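Open day at Jellska, Wed 5 April

Quick write-up before I forget it all. Went with Saron Gebru, got the early bus, still managed to be late because the entrance is round the back by the loading bay and the sign points the wrong way. Missed the welcome. Got coffee.

Jellska does bedding and table linen, mostly for small hotels. Old building, low ceilings, LOUD. Tour was led by Giuliana Bedoya from the finishing room. 15 of us in the group, which was too many for the corridors, so half the time I was hearing her from one room back.

Cutting first. Long tables, one roll of cotton going down, folded, going down again. They switched cloth suppliers in February and she was pretty frank that the new stuff shrinks more. So now everything gets cut bigger and the offcuts bin is full by lunch. They sell the offcuts by the bag — Saron bought two, no idea what for.
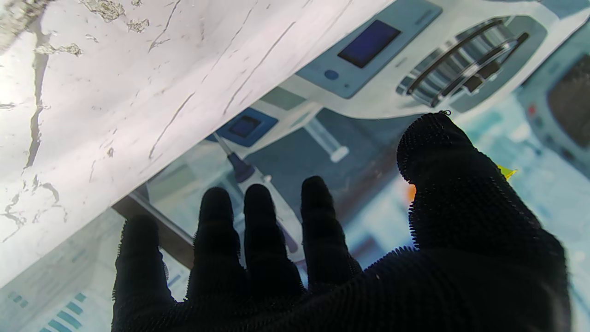 Then hemming. 14 machines, all older than me by the look of them. Jianhua Xia let people have a go on a scrap peice. Mine came out like a banana. Corners are the hard part, she does them without looking, I asked her to slow down and slow was still too fast for me to follow.

Laundry room was hot and we got rushed through it. Steam press, big roller, somebody's lunch on the windowsill. They get through 2,000 pillowcases in a good week. Would of liked longer in there and less time in the video room, where the video didnt work anyway.

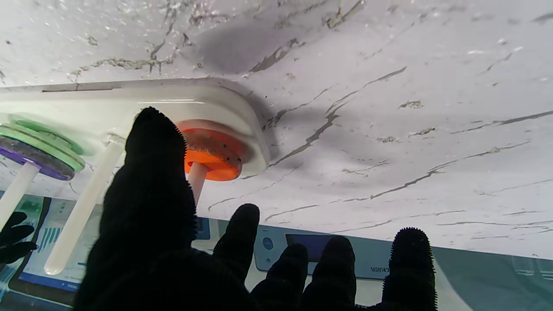
Saron wanted to know about color, all their stuff being white. Qusai Bataineh says hotels won't buy anything else, bleach kills it. But they're trying a kids' range called Fleva and he had a tray of dyed samples out, a bit too strong for my taste. The one I'd buy is the orange, close to the ring by that white stacking-toy base, would look great as a border on a plain pillowcase. No price yet. Fall, maybe.

Shop at the end. Seconds table was picked over by the time we got there. Got 2 napkins and a bolster cover, don't own a bolster.

Go early, wear flat shoes, eat before. Parking looked awful — take the bus.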